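Wedbridge swap hall reopens Thursday with longer hours

If you've been tripping over bags of outgrown clothes since the winter, good news: the swap hall on Uditz Street opens its doors again this Thursday at 9 a.m., and this time it's staying open until 8 in the evening. I've been whining about the old 4 p.m. closing for ages, so I'm thrilled!

The hall has been shut since January for a new roof. I got a peek inside this week and it looks great - brighter, warmer, and the puddle by the shoe racks is gone. There are 54 new rails along the back wall, which should mean less digging through bins for that one sweater in your size.

The rules are mostly the same. You bring clean clothes, you take clothes, and no money changes hands. Kids' stuff goes on the left as you walk in, coats are at the back, and anything with a broken zipper goes in the mending basket by the stairs. One change to watch for: there's now a limit of two bags per visit, because last fall the sorting room filled up in a single weekend (guilty, I brought five).

The roof was done by Tymoshchuk, the same company that fixed up the Prikum library, and the town says some 1,000 households used the hall last year. I can believe it. On a rainy Saturday the line used to go clear past the bakery.

There's also a new corner for small household things like lamps, dishes and picture frames. Used batteries aren't part of it, so please check pockets and toy trucks before you drop anything off. Those still go to the Prikum depot, open mornings only.
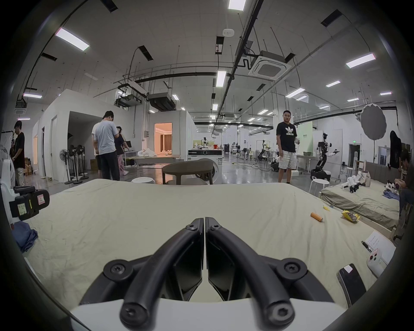
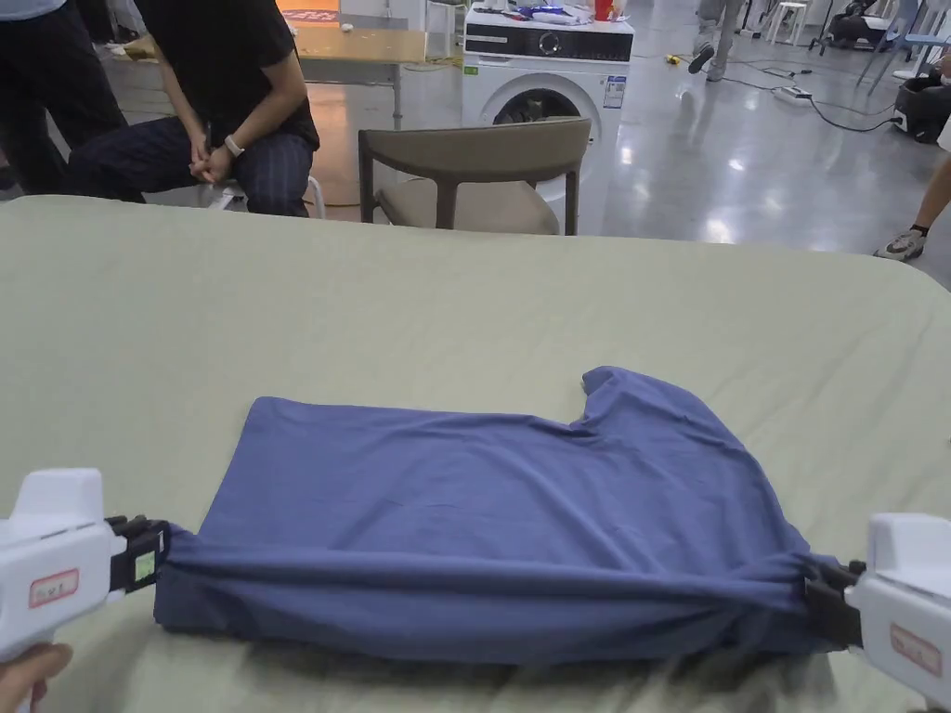 By our Wedbridge reporter
Local News | Around Town

T-shirts will have their own table by the window, and they ask that you fold them before you come and put a slip with the size on top. I'm told that saves the sorting crew hours.

Parking is free behind the hall after 5 p.m., and the 103 bus stops right out front. Bring your own bags, as the hall won't be handing them out anymore. I'll be there at nine with exactly two of mine - well, two and a coat over my arm.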